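Ornness Mesh Walking Shoe – Dark Gray
Pallix Footwear, everyday range

A plain shoe for walking, standing at work and running errands. The upper is a tight charcoal mesh that lets air through and bends easily at the toes. The rubbery sole is a slightly lighter gray, so small scuffs don't show much.

Fit

The Ornness runs true to size for most feet. If you are between sizes or wear thick socks, go up a half size. The toe is round and fairly roomy. A wide version will be added in July in the black color only.

Sole

The sole edge is cut into blocks with thin grooves between them. The grooves let the sole flex, and they also collect grit. Knock the shoes together outdoors before you bring them in – an old toothbrush gets out the rest.

Care

Wash by hand in water no warmer than 40°C. Take out the insoles and laces first. Do not put the shoes in a dryer or on a radiator. Stuff them with paper and leave them for 2 days before wearing.

What's in the box

One pair of shoes
Spare laces, dark gray
Care card

Returns

Unworn pairs can be sent back to the Skedden warehouse in the original box. Please try them on indoors. Questions about sizing go to Radymyr Hrynyshyn at the Onyshchenko store, who can also check stock in other sizes.

Page updated Monday, May 14, 2018

Toe and sole edge, dark gray

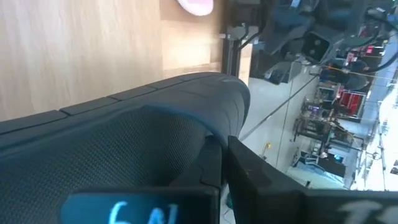 Other colors

Black
Sand
Navy – sizes 5 and up only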